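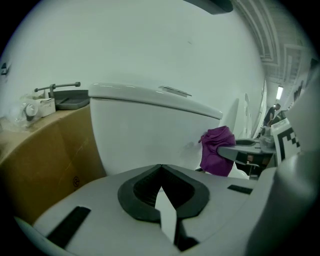 August, late evening

My wrist is tired again, so I write short sentences today. Voltell wants the cleaning task finished before the end of the month and we are still behind. In the morning I did 57 demonstrations with the hand gripper, all of them wiping a toilet tank with the cloth. After lunch I did more, but I stopped writing down the number and only looked at the counter when I put the tool on the charger. It said 100. I was pleased, then I remembered that I must take away the ones where I dropped the cloth.

The wiping is a strange thing to do slowly. At home I clean a bathroom without thinking, and my hand goes where it wants. With the gripper I have to decide everything. Where do I close the fingers on the cloth? If I take it by the middle, it makes a thick ball and the corners of the lid stay untouched. If I take it by one corner, it hangs down too long and the fingers push against the ceramic with nothing between. Today I took it a little away from the middle, and I think this is the best way so far. The lid is curved at the edge, and there I must turn my whole arm, also the shoulder.

The flush button gave me trouble. The instruction from Fluledetti says to wipe over it with light pressure, but how do I know what is light? I do not feel the button in my fingers, only in the handle, and it arrives as a small knock. I repeated this part many times.

In the afternoon we tried the same task by remote control, with the Riviere arms. I do not like it so much. There is a small delay, and I see the tank on a screen, so I always think the cloth is nearer than it is. In one hour I made very few that I would keep. My colleague on the other shift is much better with the arms, and she says I hold my breath. It is true, I noticed it when she said it.

Before going home I looked at the list. We have 2232 good ones together, from both shifts, and the Detex people asked for the front of the tank to be wiped also, from top to bottom. This means crouching. My knees already know about it.

I also must ask tomorrow if episode 117 can be saved. I sneezed in the middle of it, but the wiping was very nice.

Now tea, and some cream for the wrist.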